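Reports > Travus Fund > Tsikata Play Room

Overview Grants Reports Contact

Progress report, April 10, 2021
Prepared by Benedicta Agbeko for the Travus Fund

The grant has been applied to the sorting and building corner of the play room. Of the 14 block sets approved, all but two have been received from Clakora. The wooden boards were supplied by Sirgate in January — three weeks later than agreed.

Blue, yellow, green and red shapes are now set out on a board at the start of each session.
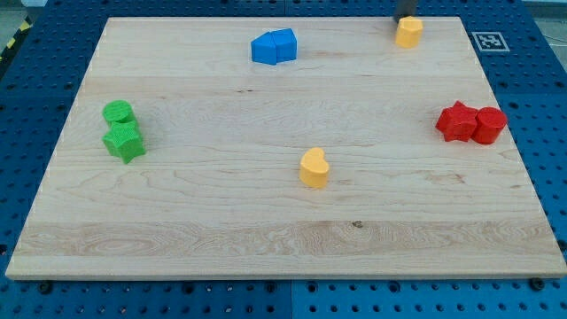 The remaining sets are expected within six weeks. No change to the budget is requested.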